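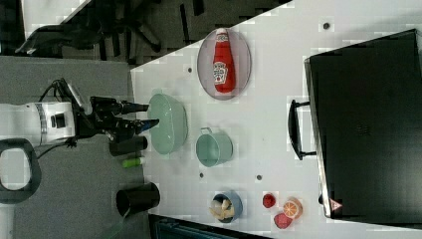
How to build and use a simple quadrant to find your latitude

A quadrant measures the height of a star above the horizon in degrees. In the northern hemisphere the height of Polaris is close to the latitude of the observer, so one reading gives a usable position on a north-south line. The version described on this page is flat, has one moving part and can be made in an evening.

You will need

Stiff card or thin board, at least 22 cm square
A protractor and a steel rule
A drawing compass
Strong thread, 30 cm
A small weight, such as a steel nut
A drinking straw
Glue, tape and a pin

Marking out the scale

Draw a right angle in one corner of the card, leaving a margin of 1 cm on both sides. The point where the lines meet is the apex. Set the compass to 18 cm, place the point on the apex and draw an arc from one line to the other. Draw a second arc at 17 cm. The band between the two arcs will carry the degree marks.

Use the protractor to mark every ten degrees first, then every five, then every single degree. Take each mark from the baseline and not from the mark before it, otherwise small errors add up across the scale. Ink the ten-degree lines across the full width of the band and the others across part of it.

Number the scale from 0 to 90. The sight will run along one of the two straight edges. The zero must be at the end of the arc furthest from the sighting edge, so that the thread lies on zero when the sighting edge is level. Numbering from the wrong end is the most common fault, and gives 90 minus the true height.

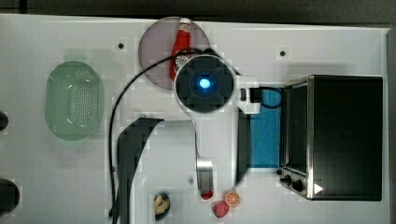
Tabletop, seen from above.

Fitting the sight and plumb line

Cut the straw to 16 cm. Glue it along the sighting edge, parallel to the line drawn from the apex. Check this with the rule at both ends before the glue sets. An error of 2 mm over the length of the straw is worth 0.7 of a degree.

Pierce the card at the apex with the pin. Pass the thread through from the front, knot it at the back and cover the knot with tape. Tie the weight to the free end so that it hangs below the arc. The thread must swing freely and just touch the card.

Trim the card outside the outer arc if you wish. The Drikley pattern keeps the square corner, as it protects the scale in a bag. The Kanaujia pattern is trimmed and is easier to hold in wind.

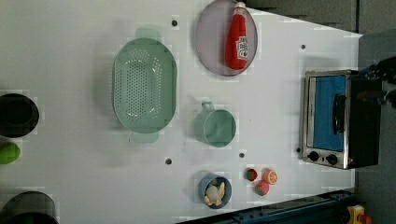 Reading time: 6 minutes

Taking a reading

1. Find Polaris. Follow the two end stars of the Plough, Merak and Dubhe, upwards by five times the distance between them.

2. Hold the quadrant upright with the apex end of the straw furthest from your eye. Sight the star through the straw.

3. Let the thread settle. Pinch it against the card without moving the sight. 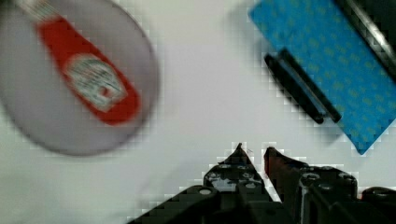 4. Lower the quadrant and read the scale under a dim red torch. Estimate to half a degree.

5. Repeat until you have 6 readings, then take the mean. Discard a reading only if you know the thread slipped.

Never use this method on the Sun. Looking at it through the straw will damage the eye.

Correcting the result

Polaris does not sit exactly on the pole. It circles it at a distance of a little over half a degree, so the height may be high or low by that amount depending on the hour. For a card quadrant the correction is smaller than the likely reading error and may be left out.

One degree of latitude is 111 km on the ground. A reading good to half a degree therefore places you within 56 km, north or south. Longitude cannot be found with this instrument alone - it needs a clock.

Template and scale check by Soledad Iglesias. Revised 5/13/25.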